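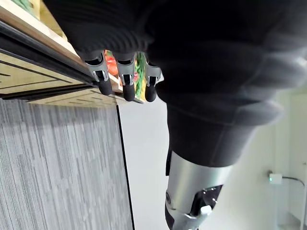
Kristof Baert wrote to ask whether he could check in at midnight, and if so, would somebody still be up to let him in, and did he have to bring his own towels. Yes, no, and no! But his email had so many good questions in it that I finally sat down and wrote this page.

Staying at Kvaran: your questions, my answers
By Hendrik Koster
Updated in March

What exactly am I renting?

The whole upstairs of the house. It has two bedrooms, a kitchen, a bathroom with a shower (no tub, sorry) and the balcony on the garden side. I live downstairs with my family, and we use a different door, so you can come and go as you like. You'll hear us now and then, mostly at breakfast.

How many people can stay?

Four is the most. I do get asked about a fifth person on the sofa, and the answer is still four, even if the fifth one is very small and sleeps like a log. A baby in a crib is fine and doesn't count toward the four. I have one crib, so tell me when you book and I'll set it up.

What time can I check in?

Any time after 2 in the afternoon. There's a key box next to the upstairs door and I text you the code that morning, so a midnight arrival is no trouble at all. Please just carry your suitcases up the stairs instead of bumping them up one step at a time. My bedroom is right behind that wall.

And check-out?

10 would be lovely, 11 is okay. If nobody is coming in after you I'm happy to let you stay longer, but I usually don't know until the day before, so ask me then.

Are sheets and towels included?

Yes, both. Beds are made when you arrive. Beach towels are not included, and please don't take the white ones down to the water (I can never get the tar spots out).

How far is the beach?

Illisari, the little pebble beach, is 8 minutes on foot going down. Coming back up is another story, especially in the afternoon heat with a cooler. Bring water shoes if you have them. The sandy beach everybody posts pictures of is Draketti, and for that you want the bus or a car. Get there before lunch or you won't find a place to park.

Do I need a car?

Not if you're happy staying in the village. The bus stops at the bottom of our road and there's a small grocery store just past it. If you want to see the waterfalls or eat somewhere different every night, then yes, I'd rent one. You can park in the yard for free, on the left side please, under the fig tree. In late summer the figs drop, and I'm not washing your car!

Do you take a deposit?

I do, 100 euros, cash, when we meet. You get it back on the day you leave. I used to ask for it by bank transfer and it was a headache for everyone with all the fees.

Can I bring my dog?

One dog, yes, if it's okay with cats. We have a cat who thinks the stairs belong to her. Please keep the dog off the beds and rinse the sand off at the garden hose first.

Is there air conditioning?

In both bedrooms, not in the kitchen. The kitchen gets warm after noon, so I'd close the shutters before you go out. It makes a huge difference.

Is the Wi-Fi good enough for working?

For email and video calls, mostly. It's best at the kitchen table and pretty hopeless on the balcony. If you have something really important, let me know and you can come sit downstairs.

Where should we eat?

Clulliner, on the harbor, for grilled fish. Go on a Wednesday if you can, because that's when they do the squid and potatoes under the bell, and you have to order it the day before. I can call for you. They don't take cards, or they didn't last time I was there.

What if something breaks?

Tell me! A glass or a plate, don't even worry about it. If it's the water heater, try the switch outside the bathroom door first, people turn it off all the time thinking it's the light.

How do I book?

Email me your dates and how many of you there are. I answer in the evening, normally the same day.

14 shares | 6 comments

Related
Getting here by bus from the airport
Draketti or Illisari: which beach for kids?
Kvaran prices and open dates
What's open in the village in the off season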